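Storing Old Movie Discs at Home: Which Tips Are Worth Your Time

By Valentina Lucero
Saturday, October 24, 2020

If you own a shelf of dubbed movies on disc, you have probably been told to freeze them, wax them, rub them with toothpaste or keep them in a bag of rice. I tried most of it on my own collection, 114 discs bought over 18 years, and I have my doubts about nearly all of it. 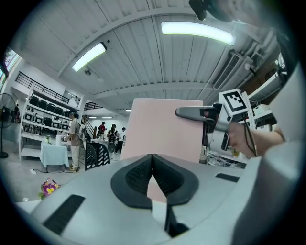

3 min read

Start with toothpaste. The claim is that it polishes out scratches. On three of my discs it left a haze of finer scratches, and one thriller now stops dead before the interval song. A soft cloth and plain water, wiped straight from the center hole to the edge, did as well as anything I paid for. Don't wipe in circles.

The freezer trick I can't explain at all. My neighbor Umesh Malhotra swears it saved his wedding video. He also cleaned the player that same afternoon, so I know which one I'd credit.

Paper sleeves save space, but grit gets in and stays in. If you must use them, shake each one out first. Hard cases standing upright are better. Stacks lying flat put weight on the bottom case, and the little hub teeth snap.

As for labels, stick them on the case and leave the disc alone. A paper label that peels inside a player is a miserable job with tweezers. Write the original title and the dubbed title both, or you will buy the same film twice (I own a certain police drama in three languages, and only meant to own one).

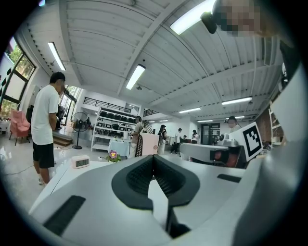

Inside, under the white ceiling.

Silica packets: fine, but throw out the old ones. A packet that has sat in a drawer for over 8 years is doing nothing for you. I stopped bothering in September and just moved the shelf off the outside wall — free, and the musty smell has gone.

Copying to a hard drive is the one piece of advice I'd repeat, with a grumble. Drives fail too. Fitriani Tuhumury wrote in to say hers went without warning, and she had already given the discs away. Keep both if you have the room.

Next time: remote controls, and whether vinegar does anything for battery leaks.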